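Drawers that stick, and floors under them

Most sticking drawers can be put right in an evening with a screwdriver, a candle stub and a vacuum cleaner. Start by taking everything out. A drawer that drags when full and runs fine when empty is overloaded, and no amount of wax will change that. Move the heavy things to the bottom drawer.

Pull the drawer all the way out. On metal runners there is usually a small lever on each side; one goes up and the other goes down. On older furniture you just lift the front and it comes free. Turn it over and check the bottom panel. If it sags, slide it out, flip it so the bow faces up, and slide it back. Glue it only if the groove is worn. 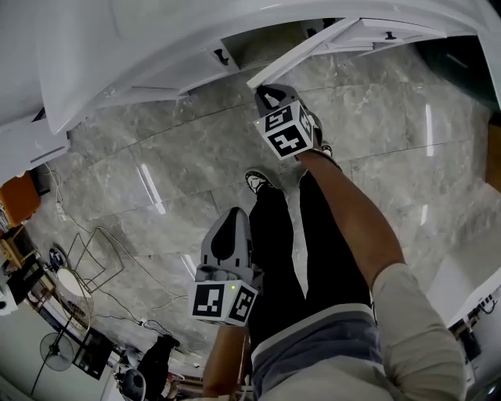
Vacuum the runners with the crevice tool before you oil anything. Hair and crumbs turn to paste once oil gets on them. Wipe with a cloth barely damp with dish soap, then dry. For metal runners use a dry silicone spray, one short pass per side. For wood on wood, rub a plain white candle along the edges until they look dull. Bar soap works too, but it picks up moisture in a humid house and you will be doing it again by December.

If the wood itself has swollen, wait. Leave the drawer out in a heated room for a few days before you reach for sandpaper. When you do sand, use 152 grit or whatever is nearest on the shelf (150 is what most stores carry, the odd number is what my old Plurkomex sheets say on the back), and take off very little. Finish with 300.

Loose fronts: tighten the screws from inside the drawer. If they spin, take them out, pack each hole with a toothpick dipped in wood glue, snap it flush and put the screw back after an hour. I did 3 drawers this way in the hall cabinet and they have held for four years.

Crooked gaps between fronts are nearly always the runners and hardly ever the front. Look for the oval screw hole, loosen that screw a half turn, nudge, tighten.

Now the floor. Any time you work on low drawers you end up kneeling on tile and dropping screws on it. Lay down an old bath towel first. It saves your knees and it keeps grit from getting under the drawer box and scratching.

Stone tile should never be cleaned with vinegar or lemon, whatever you use on the rest of the house. Acid etches marble and leaves dull spots that only polishing takes out. Use warm water with a few drops of plain dish soap, change the water when it clouds, and dry with a towel. If silicone spray gets on the floor, clean it up right away with soap and water, as it is very slippery.

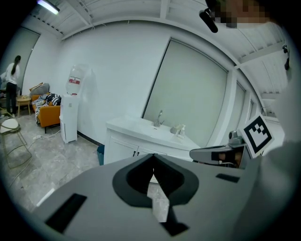
Marites Saludo writes that she skips the silicone completely and uses paste wax on metal runners as well. She buffs it after ten minutes and says it lasts more than a year on kitchen drawers, with none of the overspray to clean off the tile. She also keeps a magnet in a sandwich bag for dropped screws: pick them up, turn the bag inside out, and nothing sticks to the magnet.

I have not tried the wax on metal. The bag I will use.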